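Chapter 4
Cloth in the House
Reading time: 2 min

My aunt in Guststead kept a drawer of fabric scraps, and on rainy afternoons she let us guess, with our eyes shut, which was wool and which was cotton. I was wrong far more than I was right, but I have loved cloth ever since - and I hope this chapter does a little of the same for you.

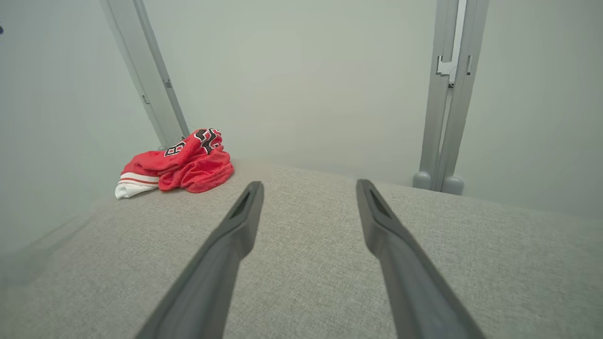

Figure 4.1 Light gray upholstery.

We begin with weaving, the crossing of one set of threads over and under another. The threads that run the length of the loom are the warp, and those that travel side to side are the weft. Pack them closely and you get a firm cloth that can put up with years of sitting. 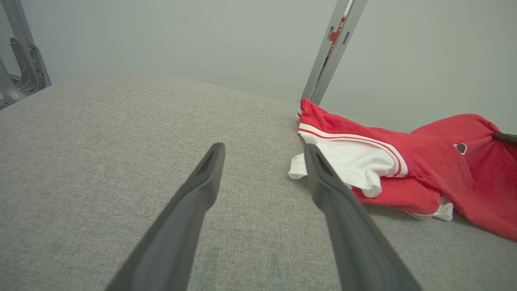
Figure 4.2 A fine weave with a subtle speckled texture.

Knitting goes about things differently, with loops pulled through loops, so the cloth gives when you tug it. Section 4.2 takes this up slowly, with Wiremu Bright's notes from the old mill at Ukness (see page 203).

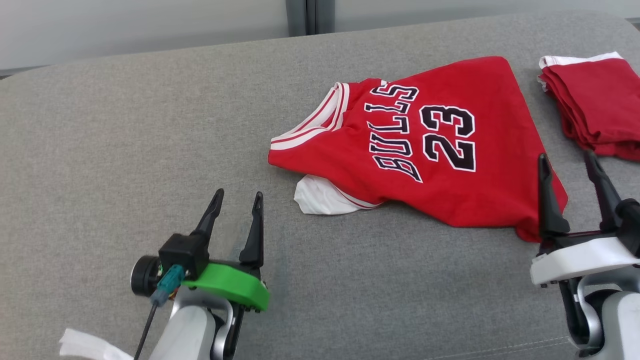 Figure 4.3 Clothing with printed lettering and striped trim.

Have a scrap or two beside you as you read, and do pull at the edges!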